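Isbridge Allotment and Garden Society
Minutes of the meeting held 30/01/2025

I took the notes again, so blame me (Nest Prosser) for anything I got wrong. There were 13 of us, plus Dilwyn Mathias, who came in late with a tray of leeks and stayed for the whole thing.

Last minutes
Agreed as read, except that the row of currants by the lower gate belongs to plot 4. I had it down as plot 2. Sorry!

Water
We talked about this one for ages. The Lovon pump is still losing pressure at the top end, and the folks up there are hauling cans from the bottom tap. Dilwyn got a quote from Cadwaladr for a new valve and a longer hose, and he thinks we can wait on the pump itself until September. Agreed to buy the valve now — all in favor, with a bit of grumbling about the price.

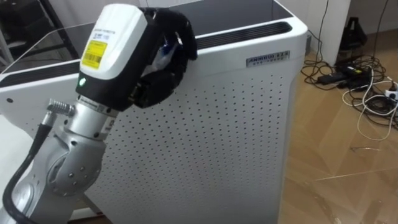
Silver-grey robot arm with its black cable, green light on.

Seeds
The Ustidska order is nearly ready to go. I still need lists from three of you (you know who you are). We can take up to 3 packets of the yellow beans per plot, and anything past that goes back in the swap box. Dilwyn wants to try the early cabbage again even though the slugs had every last one of his, and I said I'd go halves with him.

Paths
The cinder path is a mess after all that rain. We'll put down wood chips as soon as the tree people drop off a load, and please don't park across the gate before then or they can't tip it.
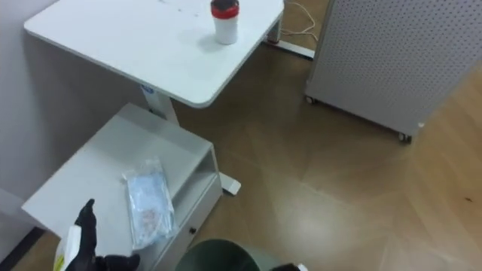 Compost came up too, the way it always does. No more citrus peel in the shared bins, please, and no bread — we've had rats. I'm making a new sign for the lid and Dilwyn is lending me his good paint.

Any other business
Plot 2 is open again, so tell your friends. Somebody left a pair of green gloves on the bench and I have them at my house.

Next meeting: same place, once the seeds are in.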